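[Liltitz-fans] Re: Bettencourt's loan, and what happens in January

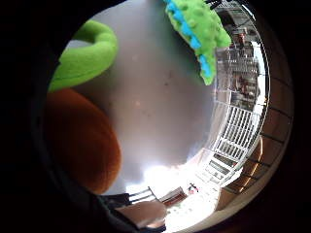 Can Skanora recall him in January?
They can, as long as he has played fewer than half the league matches by then. He has started all but 2, so the clause is as good as dead and he stays until the end of the season.

I wrote that for the FAQ and then saw Slamet's message, so let me take the rest of it here.

Slamet Purba wrote:

> I keep reading that Belmiro Bettencourt is the best loan
> signing we have ever made. He has played 1718 minutes, he
> has one goal, and it went in off his shin against Grolard.
> The clean sheets are down to the keeper. If Skanora want
> him back, I will drive him to the station myself. Can
> somebody explain what I am missing, preferably without
> the word "composure"?

Fine, no composure. He's a center back, Slamet. I don't mind if he scores with his shin, his ear or a borrowed umbrella, and I'd be just as happy if he never crossed halfway again.

What you're missing is where the other team's shots come from. Last season anyone with a decent left foot could stroll up to the edge of our box, look around, admire the new floodlights and pick a corner. This season they are shooting from out by the dugouts. The keeper has been good, I grant you, but he is mostly catching things that bounced first. Go back to the Segura game and watch the first half hour. Their big striker drops off, Bettencourt goes with him, and our left back tucks in behind without being yelled at. We have been yelling at that left back for three years.

Now the complaints, and I have a few. He can't turn to his right. He heads everything, including balls at knee height, and in the 47th minute against Grolard he tried it with one at shin height and we were all very lucky. His long passes go to a man in row F who must have quite a collection by now. And he argues with linesmen in a way that is going to cost us him for a match that matters.

As for a permanent deal, I wouldn't get excited. Skanora paid real money for him and we had 2703 through the gate for the last home match, which covers the pies and one of his boots. A second loan is the best we can hope for, and that depends on them staying up, which on current form depends on everyone else going down.

So leave the car in the garage. If you still want to drive somebody to the station, I have a list of midfielders and can chip in for gas.

Anyone with a spare for the away match at Segura, write to me off list. I'm in the seats by the corner flag and would like not to be.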